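Home | Course Outline | Handouts | Contact

Redatard Textile Care, Unit 3: Folding and Storing Hand Knits
Handout 19

Knits are folded, never hung. A hanger pulls the shoulders out of line, and a heavy cable knit can grow in length over one season. Read the Hondomley notes on fiber weight before the practical.

Lay the garment on a bed or other wide flat surface. Smooth the body from the center out and bring each sleeve back over it. A folded sleeve makes a thick ridge in chunky yarn, so flatten it with your palm before the next fold. Check the front edge for loose buttons and snags. Look closely at contrast yarn woven through a cable and at embroidery along the shoulder seam, both of which catch easily.
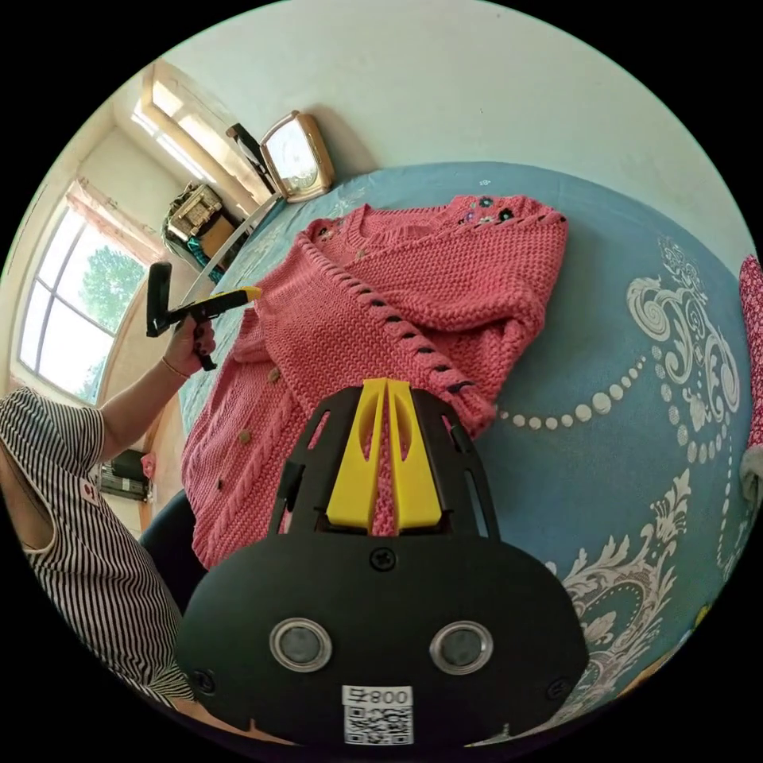 Fold order

1. Pull the whole garment onto the surface, including the hem.
2. Line up the front edges.
3. Fold the sides in, then bring the hem up to the collar.
4. Put tissue over any embroidery.

Storage

Stack no more than 3 heavy knits. The drawer used in the practical is 39 cm wide, so fold to 30 cm or less. Refold in March.

Related handouts
Umberg Method for Drying Flat
Athanasiadis Stitch Repair Chart
Moth Prevention

This site uses cookies. Accept | Settings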